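Labor Day, and the house is quiet again after a weekend of too much food.

I had grand plans for today. I was going to sort out the hall closet and maybe drive over to Murnuston for the plant sale, and instead I have spent most of the morning on dishes, with a long break in the middle for coffee on the back step. I'm fine with that. A holiday Monday is a good day for dishes, especially when the window over the sink is open and you can hear everyone else on the street doing the same slow nothing.

We had people over on Saturday night and again for a late lunch yesterday, and I did what I always do, which was to say "leave it, leave it, I'll get it later" to anybody who so much as looked at a sponge. My mother was the same way. She would practically chase guests out of the kitchen, and then she'd be in there until midnight with the radio on, perfectly happy. I used to think she was being polite. Now I think she just liked having the kitchen to herself, and I have come around to it too.

We don't have a dishwasher. The old one quit in January and we looked at new ones for a while, and then we sort of stopped looking. In its place we have a system, if you can call it that. Glasses go first while the water is clean, then silverware, then plates, and the trays come last because they hog the whole sink and slop water down my front. Everything comes back to the big wooden table at some point, and I sort it there, because the counter on the left side of the sink is only wide enough for the drying rack and one elbow. 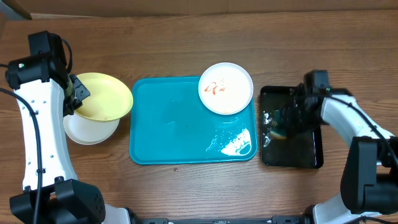 I'm fond of that table. We bought it the year we moved to Rurnberg, from a couple who were leaving for someplace smaller, and it took 2 trips and a borrowed trailer to get it home (the first trip was without the trailer, and I'd rather not go into it). It has been 17 years now. I've oiled it maybe 8 times in all that while, when I should have done it every fall, and it has forgiven me every time. I do try not to leave wet things sitting on it for long. I try.

The trays are another matter. I never thought I was a tray person! We had none at all until my sister-in-law's yard sale, and now I can't imagine getting through a big meal without them. The teal one is my favorite - it's such a cheerful color, and it goes out to the porch with the lemonade all summer long. The black one is more of a workhorse. It shows every single water spot and every last bubble of soap, so you have to rinse it properly and then go over it with a dry towel, and if you skip the towel it will tell on you the next day.

Then there are the plates. I gave up on having a matching set a long time ago. The white ones were a wedding present and we've lost a few, and whenever one breaks I fill the gap with something from the secondhand shop down on Sin Street, so we have a pale yellow in there and a blue and one with a rabbit on it that the kids used to fight over. They don't quite stack, which bothers my husband more than it bothers me.

One small thing I've learned about sauce, for whoever needs it: if it's the orangey kind with chili and tomato in it, scrape what you can, then rinse the plate in cool water before it goes anywhere near the soapy sink. Otherwise it turns the dishwater pink and greasy, and you end up draining the whole thing and starting over. I made a big pot of that sauce on Saturday, the one I first had on our trip to Flekero, with the roasted peppers. I've been asked for the recipe by 2 people already and I promise I'll write it up, but I need to make it again and measure things this time.

I still have the big pot to scrub, and the tablecloth is soaking in the tub. The closet can wait until next weekend. If anyone made it to the plant sale, let me know if they had any of those dark red mums left.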